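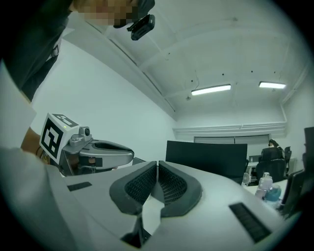

Paneled ceilings are painted in two passes: beams first, then the fields between them. In an office with white walls and a white ceiling, divided by raised beams, use one white throughout and vary only the sheen. Start with any beam that runs at an angle -- its edges take the longest to cut in.

1. Wash the beams and let them dry for 2 hours.
2. Cut in both sides with an angled brush.
3. Roll each panel parallel to its longest edge.
4. Wait 4 hours, then recoat.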